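Home News What's On Business Sport Contact

Storage tub collection opens at Grerkley hall

Wednesday, December 14, 2022

A scheme that lends out plastic storage tubs to households in Grerkley will open its doors in January, after people in the village handed in more than it had asked for.

The Nuttall Road Tub Library will run from the side room of the parish hall on Saturday mornings. Residents can borrow tubs for moving house, clearing a loft or packing away Christmas decorations, and bring them back when they have finished. There is no charge for the first month. After that a deposit of 50p a tub will be taken and given back on return.

Organisers set out in the autumn to gather 100 tubs. By the end of last week they had 156, mostly left over from house moves, with a further batch promised by Immont, the furniture shop on the High Street. Clear tubs are being kept apart from coloured ones so that borrowers can see what they have packed without taking the lid off.

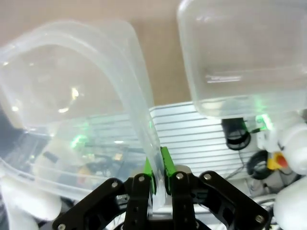
COMMUNITY

Translucent plastic containers with rounded corners are among the kinds the library will lend. Frosted ones are welcome too, as long as the rim is sound. Tubs with split corners cannot be accepted and should go to the recycling centre at Cisurum, where hard plastics are taken in the bay next to the garden waste.

Lids have been harder to come by. The library has 56 tubs with no lid at all and 19 lids that fit nothing on the shelves. Anyone with odd lids at home is asked to bring them to the hall, along with a note of the size if it is known.

Borrowers will be able to take up to eight tubs at a time and keep them for four weeks. Longer loans can be agreed for people who are between homes. Tubs should come back empty, rinsed and dry, with any labels peeled off.

A grant of £500 from the parish council has paid for shelving and a trolley. The side room has a level entrance from the car park, and there is space to pull up outside for loading.

Donations can be left at the hall on weekday mornings until the Christmas break. Opening times for the new year will be put up on the hall noticeboard and printed in the next parish newsletter.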